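Recording routines at Flondley: what the new work means for staff

The Flondley office has been part of the Grellar automation program since October. Staff who join the program carry out ordinary household tasks with a pair of hand-held grippers, and the recordings are passed to Suominen, where they are used to teach robots the same movements. The target for the first stage is 800 recordings, of which over 300 have been accepted.

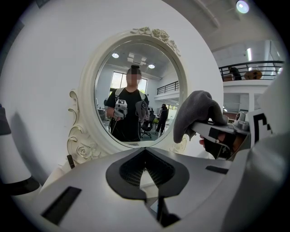 A cloth held in one of the grippers, at the oval mirror.

For many employees the change has been a considerable one. Work that was once done at a keyboard is now done standing, with a backpack on, and it calls for a steady hand. Each participant completes 85 practice recordings before any are submitted. Participation remains voluntary, and base pay is the same for those who stay in their present roles.

The vanity table is one of several stations in use. Staff have asked for shorter sessions there – a request that management has accepted – and the schedule in Niltent has been adjusted accordingly.

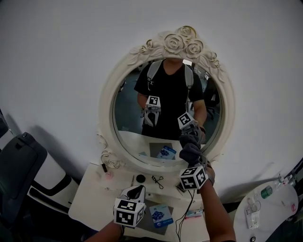 Training places

A further 100 training places will open next month. Employees who wish to apply should speak with their supervisor and complete the request form in Niltent.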